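Flooring samples program: where we are this quarter

Hi all, quick catch-up on the Wevell plank line before we talk Thursday.

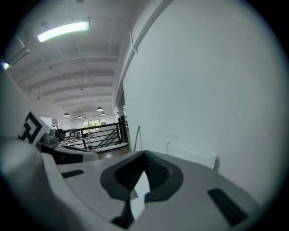

Samples and displays

The Bainbridge showroom has its new display wall, and I love it! We went with the wider boards at eye level and put the stair noses on a side rack (they kept getting knocked off the counter). Jutora sent 50 sample kits. I've mailed out all but 15, and those are spoken for once the two gray shades come back from the printer with the right names on the labels.

Click joint

This is the part I've been fussing over. The first batch locked fine on the long side but the short ends were stiff, and our installers let me hear it. Urnasau recut the profile and we laid 3 test rooms with it. Much happier crew! One of the rooms has a doorway transition I still want redone, so please don't quote that one to dealers yet.

Money

We're inside the budget you approved, with freight the only line running over. I moved a little from the brochure money to cover it, and I'd like your okay on that.

Still to do

Warranty wording is with legal. The underlayment choice is open (I lean toward the attached cork, but it adds to the carton weight). I also need 4 more dealers signed up for the December preview, so if you have a name, send it my way.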